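Escobar Color Names

A word list of everyday color names, collected from speakers of American English. Version 2.

Contents

The main file has 2770 rows, one per answer. After merging spelling variants and dropping blanks, 2468 are kept in the clean file. Columns are speaker_id, prompt_id, answer and notes.

Collection

Speakers were asked to name the color of household and garden things in their own words. There were 42 prompts, and each session was capped at 30 minutes. Nayeli Valderrama ran the sessions and Yaneth Usuga typed up the answers. Modifiers such as "dark" or "kind of" were left in.

Known problems

Reds and oranges overlap a lot – "red-orange" and "orange-red" are stored as separate names. Speakers under 18 were not included. Prompt 17 was reworded in December, so treat its early answers with care.

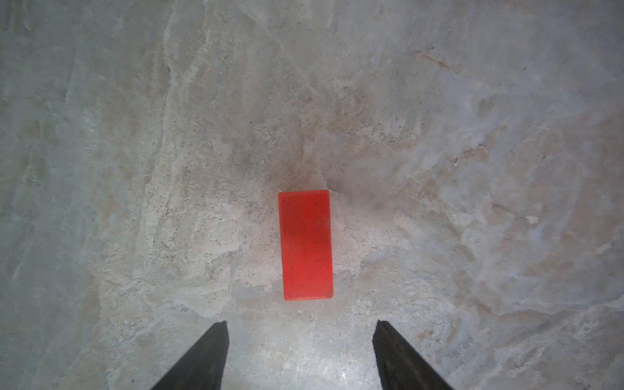 License and contact

Free for teaching and research. Please credit the Escobar list by name. Send corrections to Keyvan Nazari, with the row number in the subject line.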